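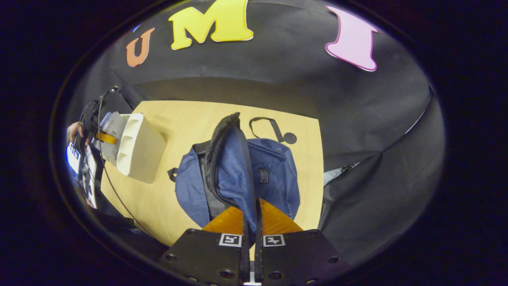

La bolsa azul marino, con el cordón negro trenzado en el borde.

viti_cantero
Busco una bolsa de recambio como esta. Tela azul tipo malla, panel negro por dentro, etiqueta pequeña oscura. ¿Alguien sabe de qué marca es?

anelh
Yo diría Honis. Pagué 32 por la mía en enero.

unton35
No creo. Las Honis que he tenido no llevan cordón. Mira en Vieira.

anelh
Depende del modelo, la mía sí lo lleva.

viti_cantero
Gracias. Miro en Vieira y, si no, pido la Honis.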